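How Rules Keep Robots Careful
Wodley Learning Pages: Machines and Work
Reading level: ages 9 to 12

A robot does what its program tells it to do. The program says how far to move, how fast to move and how hard to squeeze. People write rules for robots so that these numbers stay inside safe limits. A written rule that many people agree to follow is called a standard.

Some standards are about people. They say how close a person may stand to a moving robot arm, and where the stop button must be. Other standards are about the objects a robot touches. This page is mostly about the second kind.

Take a network switch. A switch is a box that joins computers together so they can send messages. Cables plug into small openings called ports. Each cable has a connector at the end, and many connectors have a plastic clip that can snap if it is bent too far. A port has thin metal contacts inside, and those can bend too.

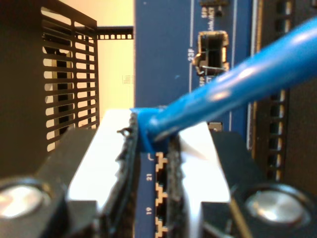
At the Parau training lab, the rule book for cable work has 26 rules. Four of them are used on every job.

Rule 1: Hold the connector, not the wire. Pulling on the wire can loosen it inside the connector.

Rule 2: Read the port number before moving. Numbers may be printed sideways or very small. If the robot cannot read a number, it must stop and ask a person.

Rule 3: Limit the force. Force is how hard something pushes or pulls. If the push goes over the limit, the robot backs away. It does not push harder.

Rule 4: Write it down. The robot saves a record of each try, including the ones that fail. The lab's record holds 2294 tries so far.

Robot fingers have rules as well. Rubber gives grip, but rubber wears out. A worker checks the grip strips after every 12 jobs and replaces any that have become too worn to hold a connector firmly.

Who decides the limits? Engineers test spare parts until they break and measure the force each time. Then they set the limit well below that number. When a new kind of cable arrives, the tests are done again.

Words to know
Gripper: the part of a robot that holds things.
Port: an opening where a cable plugs in.
Standard: a written rule that many people agree to follow.

Next page: Stop Buttons and Safety Fences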